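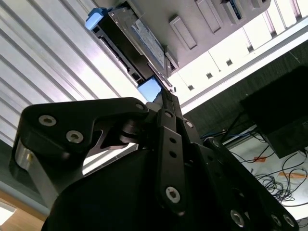
Blue tabs against gray metal, Tuesday.

Last updated: April

So I've finally moved all my stuff off the old computer, and I have opinions. I've been putting this off for two years (two!) because every time I opened the photos folder I'd see something from a beach trip and lose the whole evening. But the old machine has started making a noise like a blender full of gravel, and it was now or never.

I should say up front that I'm not a computer person. I know where the power button is and I know how to swear at a printer. What I wanted was one place for everything, a second copy somewhere else, and no monthly bill. My sister-in-law swears by paying for online storage and she's probably right, but I already pay for so many little things each month that I've started finding ones I don't remember signing up for.

I began with the photos, which was a mistake. Start with the documents! They're small, they're boring, and you won't sit there crying over a picture of a dog who's been gone for years. I had 21 folders called some version of "New Folder," and five of them had the exact same vacation pictures in them. I don't know what I was thinking. I think I copied them every time I got nervous and then forgot I'd done it.

My rule in the end was that anything from before we moved to Mirkton went into one big pile called OLD, and everything after got sorted by year and that's it. No "family," no "garden," no "misc." I tried doing it by subject once before and got stuck on whether a birthday party in the garden was a family thing or a garden thing, and I gave up and made a sandwich.

The tax stuff was easier than I expected. I'd scanned most of it back when I was still doing the books for Ivanyshyn, the flooring place, and I was a much tidier person when somebody was paying me for it. The letters were harder. My grandmother used to type hers and email them as attachments, one a week, in some format that nothing wants to open anymore. I got them open with a free program after a lot of clicking, and then I read all of them, so that was Saturday gone.

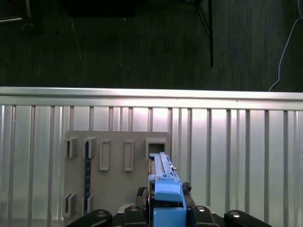 Ribbed metal panel, dark gray carpet behind.

Music I mostly let go. I know, I know. But I had 29 albums that I'd ripped from CDs in college, and half the tracks were named Track 01, and I haven't listened to any of it since. I kept the one by a band from Korkum that played at our wedding, which I'm pretty sure doesn't exist anywhere else on earth, and dumped the rest. It felt great for an hour and then I missed it terribly and then I was fine.

For the second copy I bought a plain little drive at Sindier, the office store out past the car wash. The guy there wanted to sell me a much bigger one and I said no thank you, I'm one woman with a lot of blurry sunsets. It lives at my mom's house now, in the drawer with the good scissors, and I've promised myself I'll swap it with the one here every time I go over for Easter and Thanksgiving. We'll see. I also wrote the password on an index card and taped it inside a cookbook, and please don't tell me that's bad - I've already heard it from my husband.

A couple of you asked how long it all took. Most of a month, on and off, mostly in the evenings after nine with a bowl of cereal. If I'd been strict about not looking at things it could've been a weekend, but then I wouldn't have found the video of my dad trying to back the trailer down the driveway, and I've watched that so many times now.

Next up is the box of printed photos in the hall closet. I've opened the lid once and closed it again.

Get new posts in your inbox! Enter your email address to subscribe. You can unsubscribe at any time.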